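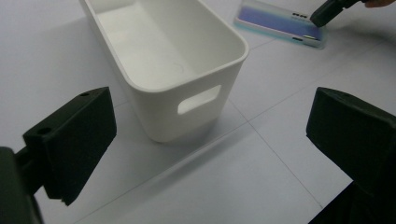 How often should the bins be washed?
Every two weeks, more if anything's leaked in them. Warm water and washing-up liquid is fine.

Section 4. Washing out and putting back

Applies to the white rolled-rim bins, the long ones with an oval handle hole in the short end. Lidded Istine boxes are in section 5, different method.

Before you start
Empty the bin right out. Check the corners, small stuff sits there. Pockets too, leave keys and phones somewhere they won't get splashed.

1. Put the bin on a hard floor, open side up. Not carpet.

2. Wipe out dry crumbs and dust with a cloth first. Saves making mud.

3. Warm water, 2 cm or so in the bottom, small squirt of washing-up liquid. Never fill past the handle hole, it'll pour straight out.

4. Soft cloth or sponge. Corners, then walls, then under the rolled rim. Dirt collects under there and everyone misses it.

5. Tip out at the end with the handle hole. Rinse once with clean water.

6. Stand upside down on a towel, one edge propped up so air gets in. Overnight if you can. Don't stack damp.

CAUTION: no boiling water, no wire wool. No bleach with any other cleaner, ever.

CAUTION: tiles get slippy. Mop up before you carry anything across.

Note on scuffs: faint marks on the inside floor of the bin are normal, leave them be. If one bothers you, bicarb paste on a damp cloth, rub lightly, rinse. Deep scratches wont come out. Cracks round the handle hole, stop using the bin for anything heavy.

Putting back (Plindstead store)

7. Check it's dry. Run a finger under the rim.

8. Handle end facing out, so you can pull it off the shelf one-handed.

9. Label goes on the shelf edge, never on the bin. The glue is a pain to get off.

10. Heavy things on the bottom shelf. The shelf under the window is 66 cm deep, bins go in lengthways there and no other way.

Spares are in the Tamura cupboard, ask Tetsuya Kuroda for the key. Shelf labels from Isamu Hattori, allow a day or so. The list was last redone in April so some of the shelf numbers may be be out.

Next: section 5, Istine boxes and lids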